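Two-arm handoff drops out every few runs, cable or calibration?

Posted in Student Robotics > Arms and Manipulators

Our class project is a handoff between two arms at a shared bench. The left arm carries the part, the right arm has a parallel gripper and takes it. We call the build Hattar because that was the name on the bench when we got it. The code is Python on one desktop, with both arms on the same controller.

The motion itself is fine when we run each arm alone. When we run both, one of two things happens:

- The left arm stops short of the handoff point and the log shows a joint timeout, usually on the second joint from the end.
- Both arms reach their poses with no error, but the part is off from where the gripper closes. The offset is mostly vertical and it is not the same from one run to the next.

We did 79 logged runs last month. 66 finished, and the rest were split between the two failures above. We have already replaced the power supply, lowered the speed limit and redone the home position on both arms. The demo is in July and the instructor wants a cause written down, so "it got better" won't be enough for the report.

Is this one problem or two? And what order would you test things in?

posted by duvel_bench

numadent

Sounds like the gripper is weak. We had that in our club and turned the current limit up and it was fine after that. Also check your screws.

donano

I would treat it as two problems until the logs say otherwise. Turning up the current limit will not help with a timeout and can hide a position error by dragging the part into place, so I'd leave it where it is for now.

The timeout first. A joint that answers when the arm moves alone and drops out when both arms move points to bus load or a marginal connection. You can separate these without buying anything.

1. Hold the right arm powered but still. Run only the left arm through the full handoff path, with the controller polling both arms at the normal rate. If the timeout shows up, motion of the right arm is not needed to cause it.

2. Cut the polling rate in half and repeat. If the errors go away, you have a bus timing problem, and the fix is in the read loop. Check whether you are reading every register from every joint on each pass. Most student code does this and only needs position.

3. If the rate makes no difference, put the left arm at the handoff pose with torque on, and move the cable by hand at each joint while you watch the error counter. Keep your fingers out of the links. A cable that runs over the top of a joint needs enough slack for the far end of travel, and a small free loop near the middle of the arm is good practice. Ours looks like this at the handoff, left arm in from the side and the gripper open across from it: 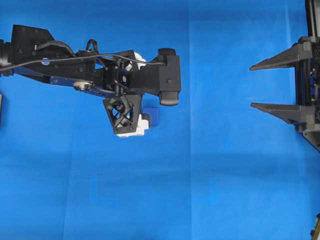 4. Look at the connectors themselves. Unplug and reseat each one, then tug lightly. Replace any lead that changes the error count when you touch it, and don't tape it.

For the position error, home each arm and drive it to the same taught pose 39 times with nothing in the gripper, approaching from above every time. Measure the tip height against a fixed block. Then do the same approaching from below. If the two sets differ from each other but are tight within themselves, it is backlash, and the cure is to always approach from one side. If a single set is spread out, look for a loose horn or a printed bracket that flexes under load. Printed parts creep when they sit clamped in a warm room, so retighten before you measure.

Write the tip height and the joint readings on the same line of the log. Otherwise you can't tell a sagging link from a bad encoder value.

duvel_bench

Did steps 1 and 2. The timeout shows up with the right arm still, and halving the poll rate got rid of it over two evenings of runs. We were reading temperature and voltage from every joint on every pass. The position error is still there, so two problems it is. Doing the approach test next. Is it ok to run it at full speed, or does it need to be slow?

donano

Run it at the speed you will use in the demo. A slow set is useful as a second table - it shows how much of the error is dynamic - but the demo speed is the one your report needs.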